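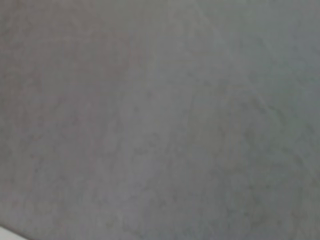 Someone in the back row asked me last week why we bother with rounding rules at all, when the calculator gives you ten digits for free. Fair question! I mumbled something and moved on, so let me have another go.

2018-11-20
By your lab instructor

Home Syllabus Notes Problem Sets Contact

Say you measure a block with a ruler and get 9 cm by 3 cm by 2 cm. The volume comes out as 54. Fine. Now divide the mass by that and your screen fills up with digits, and people copy down every last one (I did it too, all through my first year). But your ruler only gave you one digit per side – the rest is the calculator talking to itself.

So when you multiply or divide, look at your weakest measurement and keep that many significant figures. Adding and subtracting go by decimal places, and I'll take points off if you mix the two up. Sorry in advance.

Zeros trip everybody. The ones in front never count. The ones stuck between other digits always do. A zero at the end after a decimal point counts, because you wrote it on purpose. And a plain 10 is a mess – could be one figure, could be two, so please use scientific notation and put me out of my misery.

Oh, and round once, at the very end. Keep the extra digits in your scratch work until then.

The Kallio worksheet goes with this, do the odd ones. Skip the Nurnar problem on the back, it has a typo in it and I'll fix it before the December quiz.

3 comments 2 shares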